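4 Sorting and putting away cutlery

This section covers the everyday use of the Fledent cutlery caddy once it has been unpacked and rinsed (see section 3). It applies to the Mutby kitchen layout and to any kitchen with a counter along one wall and a free table nearby.

4.1 Before you start

You will need the caddy, a dry tea towel and a flat surface large enough to lay everything out. A table is better than the counter, where bottles and jars get in the way. If the table top is easily scratched, spread a blanket or thick cloth over it first.

CAUTION: Do not stand the caddy on a cooktop, even when the cooktop is switched off. The base softens above 100 °C.

4.2 Checking each piece

1. Wash and rinse the cutlery in the usual way and let it drain.
2. Pick up the spoons one at a time, by the neck or the handle, with the bowl facing up.
3. Look for food left where the bowl meets the handle. Brass-coloured spoons show water marks more than steel ones and may need a second wipe.
4. Put any piece that is not clean back beside the sink. 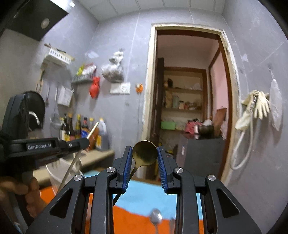 Fig. 4-1 Spoon held upright for checking, bowl at the top.

Note: Wooden chopsticks and skewers take longer to dry than metal. Leave them out for 5 hours after washing, or overnight in damp weather. Chopsticks put away damp will darken at the tips.

4.3 Laying out

1. Place the caddy at the far end of the table so that you are not reaching over it.
2. Lay the cutlery beside the caddy in a single layer. Keep chopsticks in pairs.
3. Group the spoons by size if you want to keep serving spoons in their own compartment.
4. Check that the compartments are empty. Small items tend to drop to the bottom and block the drainage holes.

Pieces do not need to be perfectly straight, but you should be able to see all of them. A striped or plain cloth is easier to work on than a busy pattern - thin chopsticks are quickly lost against flowers or checks.

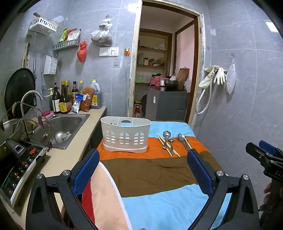

Fig. 4-2 Caddy at the far end of the table, with chopsticks and spoons laid out to its right.

4.4 Filling the caddy

1. Start with the longest pieces. Put chopsticks in first, thick ends down.
2. Add the large spoons, handles down, and then the smaller ones.
3. Turn the bowls so that they do not nest inside one another. Nested spoons hold water between them.
4. Stop when the pieces no longer move freely. The caddy takes up to 13 pieces of mixed cutlery.
5. Lift the caddy with both hands around the body and carry it to its place on the counter.

CAUTION: Knives must always go in with the blade down. Do not use the caddy for knives if small children can reach the counter.

4.5 Where to keep it

Keep the caddy near the sink but outside the reach of splashes from the tap. Owners of the Prokby wall rail can hang it instead, using the hook supplied with the rail. Fit the hook before filling the caddy, and do not hang anything else from the same hook.

4.6 Cleaning

Empty the caddy once a week and wash it in warm water with a little washing-up liquid. A bottle brush will clear the holes in the sides. Do not use scouring powder. For replacement hooks contact Begum Housewares, quoting part 5.

Last updated: November 7, 2018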